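Sealing stone: what the numbers on the tin mean

Most stone benchtops sold in Liscombe are described as marble, whatever the quarry called them. For the owner the name matters less than the porosity, which determines how much sealer the slab will take up and how often it must be redone.

Impregnating sealers sit below the surface and leave the colour largely unchanged. Topical sealers form a film, add gloss and scratch. Neither prevents etching. Lemon juice and vinegar react with the calcite itself, and a sealed slab will dull as readily as a bare one.

Hanyu Peng, who runs the finishing shop at Wondberg, tests each slab with a spoonful of water left for 30 minutes. A dark patch means the stone is ready for another coat. Her records cover 162 benchtops, and the dark stones were the hardest to read.

"On a brown or black slab you need a raking light," she says. "Under a ceiling fitting you'll miss it."

Honed finishes absorb faster than polished ones. Pieter Zwane, a stonemason, takes kitchen work to 400 grit and stops there, on the grounds that a honed surface can be touched up in place. A polished top generally has to be reworked across its full width to avoid a visible halo.

Routine care is pH-neutral cleaner and a soft cloth. Bleach, cream cleansers and anything sold for shower scale should be kept off the stone.

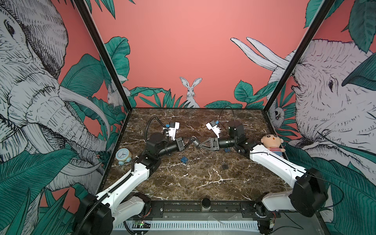 Dark brown marble with fine white and tan veining.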